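Tenants' Group Questions Savings Claims Behind Jeveck Laundry Card

Kershaw Renters' League asks Lernow Property Services to show its math before the switch in May

The Kershaw Renters' League said today that it cannot support a plan to replace coin payment with the Jeveck prepaid card in shared laundry rooms run by Lernow Property Services. The League has read the company's notice to tenants twice and still can't find the savings it promises.

The notice says the average household will spend less under the card. It doesn't say what the average household spends now, how many loads that covers, or who was asked. It also says tenants "overwhelmingly prefer" paying by card. The League requested the survey behind that line and received a one-page summary with no questions on it.

"I've lived in this building long enough to know what a price increase looks like when it's wearing a nice hat," said Denise Hollis, who chairs the League. "If the card is cheaper, print the old price and the new price next to each other. That would take up one line."

Lernow manages 183 apartments in Kershaw. Under the plan, tenants would load money onto the card in fixed amounts, the smallest of which is $32. Money left on a card would expire after 80 days without use. The notice describes this as "keeping accounts fresh." The League would like to know where the money goes.

Manolis Sarantis, a League member who does payroll for a living, went through the fee schedule line by line. There is a $2 charge for replacing a lost card. There is also a "balance service" charge that kicks in under conditions the schedule leaves to a separate document, which tenants have not been given.

"They may have a perfectly good answer," Sarantis said. "I asked and got a brochure."

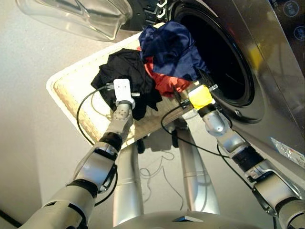

KERSHAW, May

Lernow has offered a meeting on Saturday at 10 a.m. to walk tenants through the card. The League will attend, but it notes that the invitation calls the session a "welcome event" and leaves no time for questions. It has asked for half an hour to be set aside.

The League is also asking that front-loading washers keep a coin option for the first year, that unused balances be refunded in full when a tenant moves out, and that the missing fee document be posted in every laundry room before anyone is told to buy a card.

Tenants who want a copy of the League's letter to Lernow can get one from Evie Yeoman at the League's table before Saturday's meeting. Reporters may also direct questions to her there.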